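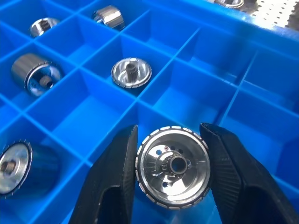

Gefachter Teileträger

Ein gefachter Teileträger (auch Fächertray, Gefachetablett oder Rasterträger) ist ein flacher, oben offener Behälter, dessen Innenraum durch feste oder steckbare Stege in einzelne Zellen unterteilt ist. Er dient der vereinzelten Lagerung, dem innerbetrieblichen Transport und der Bereitstellung von Werkstücken, deren Oberflächen oder Kanten sich nicht gegenseitig berühren sollen. Typische Füllgüter sind verchromte oder polierte Drehteile, Rändelknöpfe, kleine Räder, Naben, Ventilkörper und Lagerringe.

Abgrenzung

Vom Schüttgutbehälter unterscheidet sich der gefachte Träger durch die Zuordnung eines Teils zu einer Zelle. Vom tiefgezogenen Formnest-Tray grenzt ihn ab, dass die Zelle der Kontur des Werkstücks nicht folgt. Das Teil liegt mit Spiel in einem meist quadratischen Fach und kann darin kippen oder sich drehen. Eine definierte Winkellage ist ohne zusätzliche Einsätze nicht gegeben.

Aufbau

Der Träger besteht aus Boden, umlaufendem Rand und Stegwerk. Bei einteiligen Ausführungen werden Boden und Stege gemeinsam spritzgegossen, bei mehrteiligen wird ein Steggitter aus geschlitzten Streifen in eine Wanne eingesetzt. Die Teilung, also der Abstand von Stegmitte zu Stegmitte, ergibt sich aus dem größten Außendurchmesser des Werkstücks zuzüglich Fügespiel und Stegdicke. Bei runden Teilen mit 55 mm Durchmesser und einer Stegdicke von 3 mm entsteht bei einem Fügespiel von 2 mm eine Teilung von 60 mm.

Die Steghöhe wird so gewählt, dass das Werkstück entweder vollständig unter der Stegoberkante liegt oder zum Greifen übersteht. Vollständig versenkte Teile sind beim Stapeln geschützt, lassen sich aber schwerer entnehmen. Sehr dünne Stege erhöhen die Packungsdichte, neigen jedoch bei einseitiger Belastung zum Ausbeulen.

Werkstoffe und Farbe

Verbreitet sind Polypropylen und Polyethylen, für elektrostatisch empfindliche Güter auch leitfähig eingestellte Typen. Für hochglänzende Oberflächen werden weiche, abriebarme Werkstoffe bevorzugt. Mit Glasfaser verstärkte Kunststoffe gelten als ungeeignet, weil freiliegende Fasern feine Kratzer verursachen können.

Die Einfärbung hat neben der Kennzeichnung eine optische Funktion. Spiegelnde Metallteile nehmen die Farbe ihrer Umgebung teilweise auf, und ein kräftiges Blau hebt sich dennoch gut vom silbrigen Grundton des Metalls ab. Leere und belegte Zellen sind dadurch bei der Sichtprüfung schnell zu unterscheiden.

Werkstücke mit gegliedertem Rand

Teile mit Rändelung oder segmentiertem Umfang stellen besondere Anforderungen. Die Vertiefungen am Rand halten Polierrückstände zurück, und die erhabenen Segmente drücken sich bei längerer Lagerung in weiche Stege ein. Nach innen gewölbte Stirnflächen mit vorstehender Nabe sind gegen Berührung von der Seite weitgehend geschützt, nicht aber gegen ein aufliegendes Nachbarteil. Lochkränze um die Nabe werden vor dem Einlegen ausgeblasen.

Tsehay Demissie unterscheidet in einer Arbeitsanweisung der Galvanik Triantafyllou drei Ablagearten: flach mit Nabe nach oben, flach mit Nabe nach unten und geneigt. Die geneigte Ablage ist dort nur bei Teilen ohne Endprüfung zulässig.

Bestückung und Entnahme

Die Bestückung erfolgt zeilenweise. Gefasst wird das Teil am Außenrand an zwei gegenüberliegenden Stellen - die polierte Stirnfläche bleibt frei. Bei enger Teilung muss der Spalt zwischen Rand und Steg mindestens der Dicke des Greifelements entsprechen. Andernfalls wird das Teil über die Nabenbohrung aufgenommen. Teilbelegte Träger werden mit einem Restmengenzettel versehen und nicht mit anderen Losen aufgefüllt.

Reinigung

Kunststoffträger werden bei 60 °C mit neutralem Reiniger gewaschen und kopfüber getrocknet. Die inneren Ecken der Zellen sind die bevorzugten Ablagerungsstellen für Abrieb. Träger mit ausgebrochenen Stegen werden ausgesondert, da die Bruchkanten Oberflächen beschädigen.

Ausführungen

Die Baureihe Trokby umfasst einteilige Träger mit festem Raster, die Reihe Sunevard Wannen mit steckbarem Gitter. Für letztere beschreibt Marina Karagiannis neun Gittervarianten, darunter zwei mit ungleicher Teilung in Längs- und Querrichtung.

Siehe auch

Kleinladungsträger
Rändeln
Werkstückträger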